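本网站使用 Cookie 以改善浏览体验。继续浏览即表示您同意我们的 Cookie 政策。

阅读时间：6 分钟

工作记录，四月，洗护车间折叠组

早上七点四十开机。Kunix 折叠台自检通过，左侧吸盘压力偏低，换了一个密封圈，恢复正常。上一班留言说毛巾线夜里停过两次，都是传送带入口叠料，人工拨开后继续跑。入口导板先不动，等 Claston 的人来看过再说。

昨天全天过台 1,320 件，毛巾和床单占大头，这两类基本不用人管。退到人工台的有 218 件，主要是带拉链的、有填充的、特别小的童装。这个比例和上个月差不多。我原来以为换了新版抓取参数会降一点，目前看不出来。

顺便记一下人工台的变化，月底要跟排班的同事谈，免得到时候想不起来。

折叠台进来以前，八个人站一排，什么都叠，手快的多叠一点，手慢的少叠一点，一天下来种类是混着的，叠累了床单可以换几件衬衫缓一缓。现在简单的都给了机器，留给人的全是麻烦的：羽绒服、棉服、带帽子的、扣子缺一颗要登记的。每件花的时间长了，按件数看人均产量反而低。报表上看着像是人变慢了，这个要在会上讲清楚。建议把人工台的指标从件数改成工时，或者至少把厚外套单列一栏。

另一个问题是站位。原来大家面对面，说话方便。现在人工台挪到折叠台出料口旁边，风机声音大，讲话要喊。两位老员工提过想挪回窗边，我量了一下，要加一段 280 厘米的辊道才够得着。报价还没要。

也有好的方面。床单那一块以前最伤肩膀，两个人对拉，一班下来胳膊抬不起来。现在没有人做这个了，组里都说不想回去。搬运车也少推了几趟。

厚外套能不能交给机器，是 Tikkanen 项目要回答的。做法是由会叠的人拿手持夹爪去做，录下动作，再用来训练机械臂。组里有三个人轮着参加，算正常班，不扣人工台的件数（这一条是争取来的，写在这里备查）。录制不全在车间，也去住家的房间里做，东西杂一些，底下垫的是软的，跟我们的不锈钢台面差别很大。

参加的人反馈，夹爪用起来最别扭的地方是没有手掌。平时叠棉服，手掌一压把气挤出去，再折就服帖了。用两根指头夹，夹住的是一道绗缝，松开又鼓起来。有人的办法是先夹下摆往上带，再用夹爪侧面去压。有人坚持先收袖子。两种做法都录了，没有规定哪个对。我个人倾向先收袖子，可我自己叠得不算好，意见仅供参考。

录制时的工作内容，绿色绗缝外套和粉色企鹅毯：

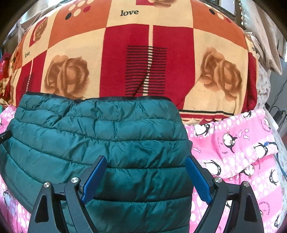
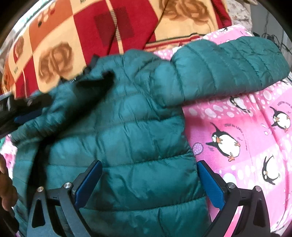
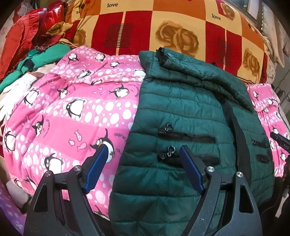 下午跟项目那边通了二十分钟电话，几件事：

一、动作录得太快的那批要重做。我们的人习惯赶件数，拿起夹爪也赶。以后录制的时候把产量屏关掉，别让人看着数字干活。

二、夹爪的指垫用久了会打滑，夹尼龙面料尤其明显。备件清单里加上指垫，先按两套备。清洁用什么还没定，酒精会不会伤胶要问供应商，问到之前只用湿布擦。

三、轮班。连续拿一个小时手腕发酸，三个人都这么说。改成四十分钟一换，中间回人工台做别的。工具不重，酸的原因多半是一直保持一个角度。

四、已录的 408 段里有一部分没写衣物种类，需要补。这活儿枯燥，我分了一半给自己，剩下的大家平摊。

还有一件没谈出结果。组里有人问，厚外套要是也学会了，人工台还留不留。电话里对方说近两年不会全交给机器，我照原话转达了，没有加别的。能确定的是缺扣、开线、污渍复查还得人看，这几样现在都夹在叠衣服的工夫里顺手做掉，流程图上根本没有这一格。如果折叠走了，检查要单独立一个岗，培训和工资级别都得跟着改。这个我想在月底会上先提出来，等设备到了再谈就晚了。Fikivness 那边的车间去年先上的设备，检查岗是后来补的，中间有一段时间漏检的件直接到了客户手里。可以去要他们的岗位说明参考一下。

新来的同事培训也要调整。以前头两周叠毛巾练手，现在毛巾没得练，一上来就是棉服，挫败感很大。临时办法：每天上午从毛巾线上截一筐下来手工叠，叠完照常出货。产量上有点损失，可以接受。

待办：
- 辊道报价
- 指垫备件，两套
- 产量屏录制时段关闭，找电工加个开关
- 补衣物种类标注，我这一半本周做完
- 工时指标的说法写成半页纸，会前发给排班的同事看
- 毛巾线入口叠料，夜班再出现的话记一下时间和当时的批次

十六点五十关机前清了一次滤网，毛絮比上周多，可能跟换季送洗的毯子有关。左侧吸盘压力全天稳定，密封圈先用着。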